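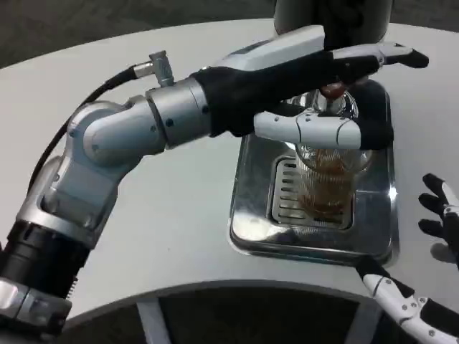 September, Saturday, 7 pm

Lip sync pass on the talking goat short, scene 2. Corinne sent the new dialogue edit at noon and it is 65 frames longer than the one I had been working to, so the goat's whole speech at the gate had to be retimed. I kept the old keys for the first line and threw out the rest. The forearm rig for the farmer is still bending like a hose when he leans on the gate. A real joint keeps its thickness, like the rounded silver elbow in the photo, and ours pinches to nothing past a right angle. Gus wants to fix it with corrective shapes. I would sooner move the pivot back first and see what is left to correct.

Mouth shapes: the goat has 7 now. Dropped the separate F and V, they read the same on a muzzle at this size. The M still needs a full close held for two frames or it looks like he is chewing. Noemi's rule from Pettigrew was to put the shape a frame ahead of the sound, and that works on everything except the shouted line, where it looks early. Left that one dead on.

Fur: Dellska shots 4 and 5 came back with the beard going through the collar. Thaddeus thinks the collision mesh was never updated after the neck was rescaled. He will check before we send anything else out. Do not rerender shot 5 until he says so – it ties up the queue for a whole night.

Storage is down to 700 GB on the shared drive. I moved the old Flevside tests to the archive disk. Napaporn, if you need the wet fur reference it went with them, folder name unchanged.

Eyes: tried a darker lower lid on the close-up. Better, keeps him from looking surprised all the time. Saved as a separate version, old one still there.

Still to do
Retime the ear flick at the end of the gate speech
Ask Corinne if the cough stays in
Pivot test on the farmer's elbow, both arms
Blinks in scene 2, none done yet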